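4.2 Equipment planning for the two-arm folding cell

The cost model in Section 3 treats a workcell as a list of items with a purchase price and a service life. That is adequate for the arms and the table. It is less adequate for end effectors and cabling, where most of the unplanned spending at the Edthorpe site occurred. In this section we break the cell budget into three groups (fixed, wearing and consumable) and compare the planned and recorded amounts for the first 1000 operating hours. All prices are in US dollars, exclude sales tax, and are taken from purchase orders, not from vendor quotes.

The fixed group holds the arms, mounts, controller and work surface. The wearing group holds finger pads, gripper plates, wrist cables and cable ties. The consumable group holds the cloth goods used as test pieces. Towels were bought in a single lot from Dufour so that fabric weight and weave would not change between trials. Figure 5 shows the two-arm hold used in the tensioning task, which places the highest load on the wearing group.

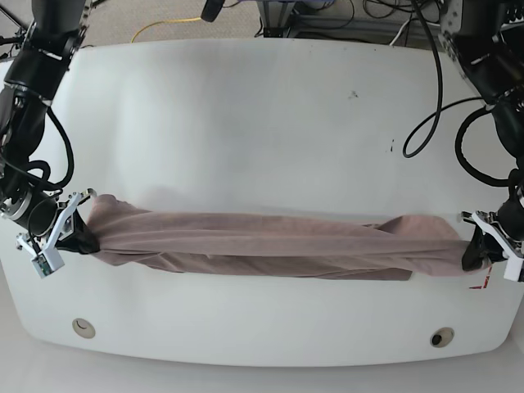 Wavetmont Working Papers in Automation Economics
Author: Granholm Equipment Planning Group
Section 4 of 7 | Revised February

Figure 5. Tensioning task. A pink towel is held at both ends by parallel-jaw grippers with black finger pads. The fabric gathers at each pad, and the twisted section between the grippers is uneven in thickness.

Finger pads were budgeted at $344 for the period, assuming replacement on a fixed schedule. The schedule was drawn from pick-and-place work with rigid parts and did not carry over well. When cloth is gathered between the jaws, contact is spread over folds of differing thickness, and the pad wears faster along one side. We moved to replacement on inspection, with pads checked at the start of each shift and changed when the surface groove could be felt with a fingernail. This criterion is crude, but two operators working separately agreed on it in most cases.

Cable routing was the second source of error. The original plan costed the wrist cables as fixed items with the same life as the arm. External cable loops need enough slack for the full range of wrist motion, and the slack length differs between the left and right arms if the mounts are not mirrored. Spare cables were therefore moved to the wearing group, at $88 each, and one spare per arm is now held on site. Lead time mattered more than price. A cell waiting for a cable still carries its floor space and operator cost, and the original model had no term for this.

We added such a term, written as the product of expected lead time, failure rate and hourly idle cost. For the arms themselves it has little effect on the total, as the failure rate is low. For cables and gripper plates it exceeds the purchase price under every lead time we tested. The practical result is a one-time spares package of $1835 per cell, bought with the arms and charged to the same capital request. Buying the spares later from an operating budget required a separate approval at Edthorpe, and the approval time had to be added to the lead time.

The table was the only item in the fixed group that came in under plan. A standard white top with a rounded outline was accepted in place of the custom surface in the first draft of the request. No change in task performance was attributed to the substitution, although strong overhead lighting washed out part of the surface in some camera views and the exposure settings had to be revised. Labor for that revision is listed under setup in Table 6.

Two limits apply to these results. The wear data come from one fabric lot, and heavier cloth would be expected to shorten pad life. The idle cost is also specific to a single-shift operation. Section 4.3 repeats the calculation for a site running two shifts with a shared spares shelf.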